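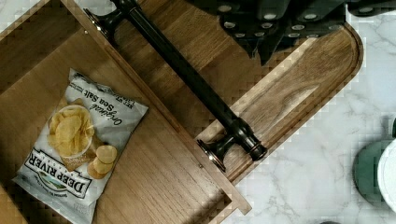 4 示教数据的采集

4.1 两种示教方式

本文比较两种向机械臂传授操作任务的方式：手把手的拖动示教，以及经由手持控制器的遥操作示教。两种方式共用同一台机械臂、同一副两指夹爪和同一套相机，差别限于操作者的动作以何种途径进入控制回路。在拖动示教中，操作者握住末端法兰后方的连杆，机械臂处于重力补偿状态，关节力矩控制器只抵消自重和摩擦，不跟踪任何参考轨迹。夹爪的开合由固定在连杆侧面的一枚按钮触发。在遥操作示教中，操作者站在工作台侧面，控制器的位姿增量经坐标变换后成为末端的笛卡尔速度指令，再由阻抗控制器执行；夹爪的开度与扳机行程成比例。

两种方式记录的动作量在形式上并不一致。拖动示教没有指令信号，可用的只有实测关节角和由此推算的末端位姿。遥操作示教同时存在指令位姿和实测位姿，二者在接触阶段会出现可观的偏差，偏差的方向和大小隐含了操作者施力的意图。以拉开抽屉为例，抽屉起动之前指令位姿已经离开实测位姿，起动之后偏差才逐渐减小。若以实测位姿作为监督信号，这部分信息便丢失了。为使比较成立，本文对两类数据都以下一时刻的实测位姿作为动作标签，另将遥操作的指令位姿保留为附加通道，仅在4.5节的对照实验中使用。

遥操作的通信与映射由 Drisach 模块完成。该模块在操作者按住侧键时建立参考坐标系，松开侧键即冻结末端，操作者可以把手移回舒适位置后重新接合。重新接合时不要求控制器回到原先的姿态，只取增量。旋转增量在末端坐标系中解释，平移增量在基座坐标系中解释。这一组合在预实验中引起的误操作最少；若平移也放在末端坐标系中，夹爪倾斜之后操作者往往需要试动一次才能确认方向，轨迹中会留下一段无意义的往复。

低层控制由 Comow 控制器承担。平移方向与旋转方向的刚度分别设定，接触前后不切换。曾考虑在检测到接触后自动降低刚度，但检测阈值对夹爪姿态敏感，误触发时末端会向下沉降，这一做法随后放弃。拖动示教期间，Comow 仅输出重力补偿力矩，并在关节接近限位时叠加一个虚拟弹簧。部分操作者把这一弹簧误认为物体的反力，相应片段在筛选时单独标出。

4.2 场景与任务

实验在 Duvano 场地的台面区域进行，采集工作于2022年5月26日结束。任务集围绕抽屉类容器展开，包括拉开、推合、取出和放入四种基本操作，以及由它们组成的两步序列。抽屉类容器的特点在于约束明确而间隙未知：抽屉只能沿导向方向运动，夹爪若偏离该方向，横向力会迅速上升，轻则抽屉卡滞，重则整个柜体在台面上滑移。对人而言，这类偏差由手腕的顺应性自然吸收；对按照位置轨迹回放的机械臂而言，偏差必须由控制器的柔顺或策略的在线修正来消除。

把手的形态对抓取方式有直接影响。横杆式把手允许夹爪沿杆向有较大的定位误差，但要求两指从杆的两侧进入，手指内侧须与杆后的面板保持距离。从上方下探时，腕部相机能够看到把手的大部分，一端的安装座却常常落在视野之外，把手的方向只能由可见的杆身推断。无把手的抽屉则须借助前板上沿，接触面窄，夹爪高度的容差远小于前一种情形。

袋装食品是放入和取出任务中较难处理的一类。软袋没有固定外形，表面褶皱随每次抓取改变，反光区域也随之移动。包装上的印刷文字和图案在不同姿态下仍可辨认，袋口与封边的位置却难以从单一视角确定。拖动示教时，操作者多选择捏取袋的中部，再由抽屉侧壁帮助袋体落平。遥操作时，操作者看不到也感觉不到手指之间的夹持情况，倾向于捏取封边，闭合之后有一次短暂停顿，用以确认袋体是否跟随。

每次示教开始前，物体的位置由操作助手在划定范围内重新摆放。摆放不追求均匀覆盖，只要求相邻两次示教之间至少有一个物体的位置或朝向发生变化。台面上与任务无关的物品保留原处，不作清理。保留杂物出于两方面考虑：其一，部署环境中的台面很少只有目标物体；其二，在清空的台面上训练得到的策略对背景变化极为敏感，这一点在预实验中已经反复出现。
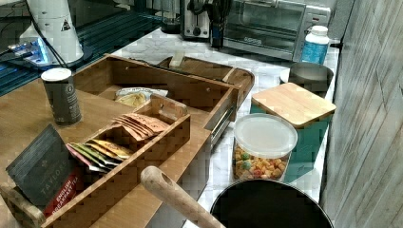
外部相机固定在工作台侧前方，全程不移动，其外参在每个采集批次开始时标定一次。腕部相机安装在夹爪后方，随末端运动，外参由手眼标定给出。两路图像与关节状态以硬件时钟对齐。外部相机提供全局布局，能够同时覆盖抽屉、小件物品和后方的器具，但当机械臂伸向远端时，目标往往被前臂或近处的物体遮挡。腕部相机在接触前后提供细节，在远离目标时几乎不含任务信息。两路视角的互补关系并不固定，而是随任务阶段转移。

带有多层结构的收纳盒对外部视角提出了额外要求。抽屉拉开之后，盒体前方的分格与抽屉本身在图像中前后重叠，分格斜置于抽屉之前，深度关系仅凭单目图像不易判断。竹质或木质的表面又与木质桌面颜色接近，边缘对比度低。标注人员在复核抽屉开度时，须参照侧面导轨露出的长度，前板的图像位置不能单独作为依据。茶包之类的薄片物品排列紧密，边缘相互遮盖，策略若以抓取其中一件为目标，示教中必须包含先拨开再夹取的动作；本文的任务集未纳入这种情形，茶包在所有任务中均作为背景处理。

4.3 操作者与采集流程

操作者在正式采集之前先完成一段练习，练习数据不入库。练习的内容对两种示教方式相同：移动到指定高度、闭合夹爪、沿直线拖动把手、松开并撤离。拖动示教的练习时间普遍较短，多数操作者在首次尝试中即可完成拉开动作，困难主要在于手臂遮挡腕部相机。遥操作的练习时间较长，差异也更大，主要的学习内容是接合与冻结的节奏，以及在看不见指尖的情况下利用外部视角估计高度。

采集流程由 Beca Pritchard 拟定并在全部批次中监督执行。每次示教以夹爪回到起始位姿为起点，操作助手口头宣布任务，操作者复述后开始。记录的起止由助手控制，操作者不接触记录界面。早期批次曾让操作者自行按键开始和结束，结果大量片段的首尾含有伸手按键的停顿，拖动示教中尤为严重，训练所得策略会在起始位姿处长时间静止。改由助手控制之后，首尾停顿明显缩短，剩余部分在后处理中按末端速度阈值裁去。

单次示教的长度上限为1,000个控制步，超出者自动终止并记为失败。失败的示教不立即删除，由助手填写原因，原因分为目标滑脱、抽屉卡滞、碰撞、超时和操作者主动放弃五类。主动放弃多见于遥操作，常见的情形是夹爪进入把手后方时姿态不合适，操作者判断继续下去会引起碰撞，于是松开侧键请求重来。

拖动示教还存在人体进入画面的问题。操作者的手和前臂在外部视角中始终可见，而在自主执行时并不存在。对此常见的处理是先由人拖动记录轨迹，再由机械臂在无人状态下回放，以回放时的图像作为训练输入。本文采用了这一做法。回放要求物体恢复到示教前的位置，助手依据外部相机的半透明叠加图复位。硬质物体的复位误差很小，软袋则不可能复现原来的褶皱，回放中的夹持点相对袋体会有偏移，部分回放因此失败，相应的示教一并剔除。

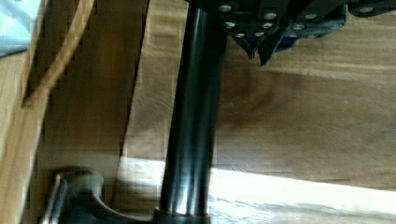
腕部视角在大范围移动阶段会扫过工作台以外的区域，包括地面、家具侧面和支撑结构。这些图像与任务无关，却占据了相当一部分训练样本。移动较快时图像模糊，地面上的光带与阴影边界又随日照变化，同一任务在不同时段采集的腕部图像由此出现系统性差异。若不加处理，策略可能把光照条件与动作方向关联起来。本文在训练时对远离目标的样本降低腕部图像的权重，权重由末端到最近接触点的距离决定，接触点取自示教轨迹中夹爪开度发生变化的时刻。

另一种做法是限制操作者的运动范围，使末端始终朝向台面。预实验表明这种限制对拖动示教影响不大，对遥操作则显著增加了冻结与重新接合的次数，轨迹变得零碎。最终未施加朝向限制，只在操作说明中建议操作者避免不必要的腕部翻转。黑色光滑物体进入视野时，自动曝光会随之调整，随后转回台面时出现数帧过亮图像。曝光参数在后期批次中改为固定，早期批次的过亮帧保留，训练中以亮度扰动增强加以覆盖。

4.4 筛选与标注

全部批次共得到212条示教，经筛选保留189条，其中拖动示教93条，其余为遥操作示教。筛选分两步进行。第一步由程序检查数据完整性，剔除时间戳中断、图像缺失或关节状态饱和的片段。第二步由两名标注人员独立观看两路视频，判断任务是否完成，意见不一致者由第三人裁定。判断标准以任务终态为准，不考虑动作是否美观或迅速。绕行、停顿和一次抓取失败后的重试均予保留，只要最终达到终态。

保留重试片段的理由在于其中包含恢复行为。遥操作示教中的重试多于拖动示教，且集中在接近把手的阶段：夹爪高度略有偏差，手指碰到杆身，操作者后撤、抬高、再次下探。拖动示教中操作者的手能够直接感到接触，偏差在形成之前已被修正，数据中几乎看不到后撤动作。由此得到的策略在正常情况下运动更为流畅，一旦偏离示教分布则缺少可供模仿的恢复方式。这一差别在第5节的自主执行结果中再次出现。

阶段标注采用半自动方式。程序根据夹爪开度和末端速度给出接近、接触、受约束运动和撤离四个阶段的初始边界，标注人员逐条修正。受约束运动阶段的起点最难确定。抽屉起动前，夹爪与把手之间的间隙先被消除，随后柔顺控制器积累位移，这两段时间内末端在动而抽屉不动。本文以抽屉在外部图像中首次出现位移的时刻为准。遮挡严重时，改用腕部图像中抽屉前板与背景之间相对运动的出现时刻。

图3汇集了三幅采集场景图像，依次为腕部视角、外部视角和另一幅腕部视角。第一幅中抽屉处于打开状态，薯片袋平放于抽屉内，夹爪位于图像上缘，把手斜贯前板；第二幅中收纳盒的抽屉向前拉出，台面右侧有容器和小型电器；第三幅以一根竖直的黑色柱体及木质地面为主，属于前文所述的不含任务信息的一类。

4.5 动作标签的对照

为考察动作标签的影响，对遥操作示教另行训练一个以指令位姿为标签的策略，其余设置不变。两个策略均由 Eskola 训练框架实现，网络结构、图像预处理和优化参数相同。以实测位姿为标签的策略在接近阶段与对照策略没有可辨别的差异，在受约束运动阶段则表现出拉力不足：夹爪已正确进入把手后方，末端却停在抽屉起动之前。这与前面的分析相符，实测位姿在起动前变化极小，策略学到的增量接近于零。

以指令位姿为标签的策略能够起动抽屉，但在推合任务中出现过冲。操作者推合抽屉时习惯在到位之后继续前推一小段，以确认抽屉确已关闭，这一段指令位移被策略完整复现，并在抽屉到位后转化为持续的接触力。在收纳盒这类未固定的轻质柜体上，持续推力会使盒体后移。将指令位姿与实测位姿之差限幅之后，过冲减轻，而起动能力基本不受影响。限幅值的选择依赖于阻抗刚度，更换控制器参数后须重新设定。

拖动示教没有指令位姿可用，起动不足的问题须以其他方式处理。可行的途径有两条。一是在法兰处加装六维力传感器，把测得的拉力经刚度换算为虚拟的指令偏差；二是利用回放过程，在回放时记录控制器为跟踪拖动轨迹而产生的指令，将其作为标签。前者需要区分操作者施加于连杆的力与环境作用于夹爪的力，传感器必须位于握持点与夹爪之间，这与现有按钮支架的安装位置冲突。本文采用后者。回放指令反映的是控制器的行为，与操作者的施力意图并不等同，但在抽屉任务中二者方向一致，起动不足的情形得到缓解。

以上对照均未改变示教的筛选结果。对于以软袋为对象的放入任务，三种标签之间的差异小于不同操作者之间的差异，后者主要来自松开夹爪的高度。部分操作者在袋体接触抽屉底面之后才松开，另一部分在侧壁上沿附近即松开，任袋体落入。两种做法都满足终态标准，混合训练时策略的松开高度介于二者之间，且在同一次执行中有时出现先松开少许再继续下降的动作。本文未对松开高度作统一规定，按操作者分组训练的结果列于附录。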